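Stelmont Feyisa Dehumidifier for Basements and Workshops

Price: 309 dollars, hose and one filter included
In stock at our shop in Bustutia

The Feyisa is a compressor dehumidifier for the rooms of a house or a small business where the air stays damp for a long part of the year. It takes up to 26 liters of water from the air in one day, it uses 400 watts when the compressor is running, and it stands on four wheels so one person can move it across the floor. We have sold it since the first model and we use two of them in our own storage room, where we keep cardboard boxes and paper manuals that do not like moisture.

We wrote this page longer than the usual product page. Many customers come to us with a machine which they bought somewhere else and which is too small, too big or of the wrong type for their room. Please read the part about temperature before you order.

What the number of liters means

All makers give the capacity in liters per day. This number is measured in a very warm and very humid room, such as you will find in few basements. The Feyisa reaches its 26 liters under those conditions. In a normal basement in June you will get perhaps half, and in a cool basement in spring you will get less than that. It is the same for every compressor machine on the market and it does not mean that yours is broken.

For this reason it is better to compare machines by the measure at a lower temperature, if the maker gives it. Stelmont gives it in the manual, in the table on the inside of the cover. If the maker of another machine does not give it, you can ask them, and sometimes they will answer.

Temperature

A compressor dehumidifier works by cooling a metal coil. The water in the air settles on the coil and drips into the tank. When the room is already cold, the coil becomes so cold that ice grows on it, and the machine must stop to melt the ice. The Feyisa does this by itself. The fan continues, the compressor is silent, and a small lamp with a snowflake is lit. During this time no water is collected.

If your room is heated, or if it is a basement under a heated house, you will see the snowflake lamp rarely. If your room is an unheated garage and you want to keep it dry in January, please do not buy the Feyisa. You need a desiccant machine, which works with a drying material and not with a cold coil. We have the Jelaron desiccant model for this. It costs more to buy and more to run, but it works when it is cold. In between there is a gray area, for example a stone cellar that is cool all the year. Write to us the lowest temperature you measured and we will say which one we would take.

Choosing the humidity level

There is a round knob on the top. Turn it to the right for drier air. The lowest setting is marked with a drop and the highest with a line through the drop, and between them are the percent values. For most basements 55 percent is a good setting. Wood furniture and musical instruments want about the same air all the time, so with them it is more important that you leave the knob alone than which value you choose.

We meet often the wish to have the air as dry as possible. Then the machine runs day and night, the electricity bill goes up, and wooden doors and table tops can crack. Mold has difficulty to grow below 60 percent, so there is little to win from going much lower.

The built-in sensor is placed behind the grille on the left side. It measures the air at the machine, and the far corner of the room can be more damp. Buy a simple hygrometer and put it in that corner for one week. If it shows much more than the knob, move the machine nearer or open the door between the rooms.

Tank or hose

The tank slides out from the front. It has a handle and a lid with an opening for pouring, and when it is full a float stops the machine and the red lamp comes on. There is no sound with it. Some customers asked for a beep and others thanked us that there is none.

In the first week, in a damp room, you may need to empty the tank in the morning and again in the evening. After this the walls and the things in the room have given off a part of their water and it becomes less work. If you have a floor drain or a sink that is lower than the outlet, use the hose. It screws on at the back. Take care that the hose goes downhill the whole way. A hose that rises even a little in the middle will hold water, and the water will go into the tank as before.

The Feyisa has no pump. If your drain is higher than the outlet you need the separate condensate pump, which we sell, and which needs its own outlet in the wall.

The water is not for drinking. It has passed over a metal coil and through the dust of the room. You can use it for mopping the floor.

Where to place it

Leave a hand's width free at the back and at the side with the grille, and more at the top, where the dry air comes out. Do not put it in a closet and close the door. Keep it upright always. If it was lying down in the car, let it stand for some hours before you switch it on, and overnight is better. This is so the oil can flow back in the compressor. We know that it is hard to wait when the cellar is wet, but a compressor that was started too early is the most expensive repair we do.

Close the windows. In summer the warm air from outside brings water in, and on the cool basement walls this water comes out again. Air the room in the early morning if you want to air it, and then close it.

Do not connect the machine to a thin extension cord. If you must use an extension, take a heavy one and unroll it completely.

Filter and cleaning

The air filter is behind the grille and comes out without tools. Wash it in lukewarm water each month in the season, let it dry in the shade and put it back. In a workshop with wood dust do it every week. After 3000 hours of running the filter lamp comes on, and then you should put a new one, even if the old one looks clean to you. To reset the lamp, hold the fan button until the lamp goes out.

The tank can get a slippery layer on the bottom. Wash it with a soft brush and dish soap. Do not use bleach, it makes the float stiff.

Once in a year, look at the coil with a flashlight through the filter opening, with the plug pulled out. If there is gray dust between the fins, use the soft brush of a vacuum cleaner and go only up and down, never across. The fins bend easily.

Noise

On the low fan speed you can have a conversation next to it without raising your voice. On the high speed it is disturbing for a living room. The compressor makes a short knock when it stops, and it is normal. A continuous rattle is usually from the tank that is not pushed in completely, or from something lying on the top cover.

What it can not do

A dehumidifier removes water from air. It can not repair a leaking wall, a broken gutter or a pipe that drips behind the boards. If there is water standing on your floor after rain, find the cause first. We have told this to people who stood in our shop with the money in the hand, and some of them came back later for a smaller machine after the gutter was repaired.

It also gives off heat. A small closed room becomes warmer by a few degrees. In a basement this is mostly welcome, in a bedroom in summer it is not.

In the box

Feyisa dehumidifier with tank
Drain hose with screw fitting
One air filter, already inside
Manual in English and Spanish

Accessories sold separately

Replacement filter
Longer drain hose
Condensate pump
Wall bracket for the hose

Delivery and returns

We send on every working day except Tuesday, when the shop is closed. The carton is heavy and has an arrow for the upright position. If the carton arrives on its side, accept it, but write this on the delivery paper and let the machine stand as described above. You can return it within one month if it is clean and the tank is empty. Please really empty the tank.

The guarantee is two years on the machine and five years on the compressor. Keep the receipt in a dry place, and write the serial number on it the day you receive the machine.

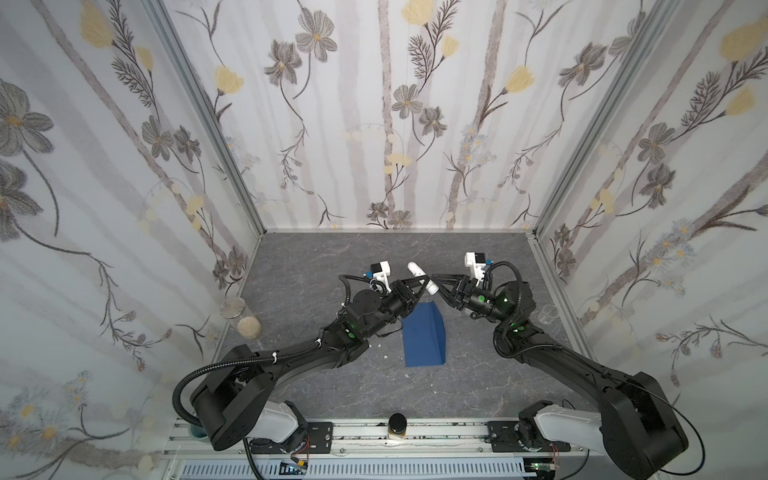 The serial number is on the silver label under the tank, so you must take the tank out to read it. For spare parts we need this number and the color of the knob, because the older knobs have a different axle and do not fit on the newer ones.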